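Lukolix Desktop Parts Notes

Maintained by Uthai Siriwan
Last revised Friday, September 27, 2019

Contents

These notes cover the tower desktops kept at the Deltport bench. There are 482 entries in parts.csv, one line per part. Slots and bays get their own line even when nothing is fitted. Machines that were stripped before April are in the old file and use a different numbering.

Layout of a case

All positions are given with the tower lying on its side, side panel off, power supply toward the person working. "Left" is the rear wall with the expansion slot covers. "Right" is the drive end. 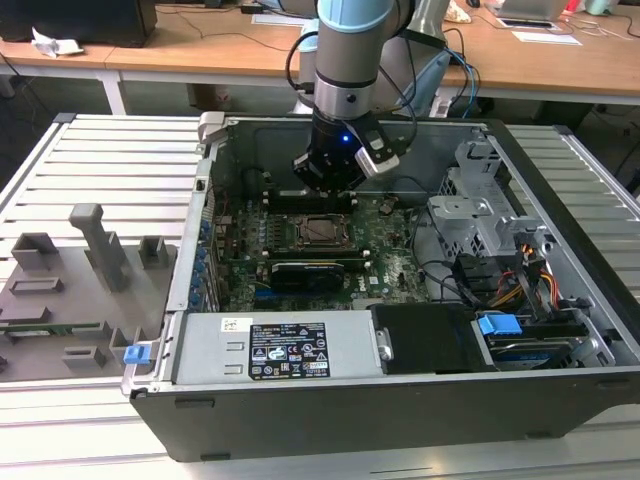 Part names follow what is on the bench labels: board, socket, memory slot, graphics card, power supply, drive cage, drive tab. The socket is logged as "empty" or "filled". Memory slots are numbered outward from the socket. Write down the power supply rating from its label and leave the field blank if the label is torn.

Wires and cables

Power wires are logged by color, data cables by the two ends they connect. A cable with one free end gets "open" in the second column. Do not log zip ties.

Columns

case_id, part, position, state, label_text, note

Known problems

Case 200 appears 2 times. The second entry is the correct one.
Slot covers in the Agbenyega cases were entered as "bracket" and still need changing.
Row 2424 in the old file has no case_id.

Use

Free to copy inside Gunex. Send corrections to Uthai with the case_id and the part name.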